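**Wanted: people who can fold, and people who only think they can**

Trukness is looking for paid participants for a household tidying project at our Terdale rooms, starting in October. We're after 40 people. At the time of writing we have 19, and most of them signed up for the snacks.

The work is ordinary. You come in, you are shown a room that has been lived in by someone with no respect for it, and you put it right. Clothes and linens get picked up, sorted, folded, hung or put away. You will do this more than once, in the same room, and it will be a mess again each time you come back. Parents of teenagers should find this restful.

**What you'd be doing**

- Sorting fabric of every kind, from pillowcases to one bedspread the size of a parking space
- Taking down whatever has been slung over the nearest upright surface
- Folding, to your own standard, without being corrected
- Filling in a short form at the end (one page, both sides, sorry)

**Who we want**

Anyone over 18 who can stand for an hour and lift a full laundry basket. We would like a mix. If you fold fitted sheets into perfect rectangles, please apply, and please don't tell the others. If your system is a chair with a pile on it, we want you even more, as the tidy people always answer these ads first and we have plenty of them.

You don't need experience. One applicant last round sent a cover letter and two references for a sock drawer. It was a good letter, but it isn't required.

**Pay and hours**

Each participant does 31 short sessions, spread over the season at times we agree with you. The total is 4000 crowns, paid when you finish, plus bus fare from anywhere on the Jukov line. If you drop out early you are paid for the sessions you did. Coffee is free and tastes like it.

**The rooms**

We're on the second floor of the old Vondráček building, above the key cutter. The elevator works on its own schedule. Wear clothes you can bend down in, and leave good jewelry at home.
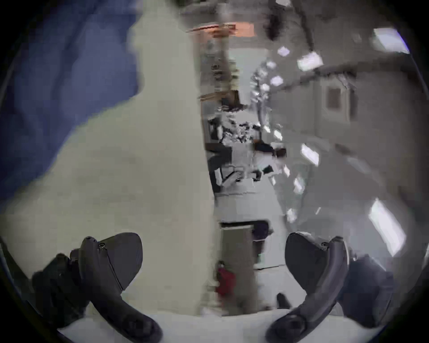 *One of the rooms: blue fabric over a beige-green panel, waiting for somebody with opinions.*

**How to apply**

Write to the Trukness office in Terdale or drop a note through the door. Give your name, your age, the hours you can't do, and one sentence on where your clean laundry is right now. Applications from couples are fine, but you will be put in separate rooms.

Posted 10 July 2021. Open until all the places are filled.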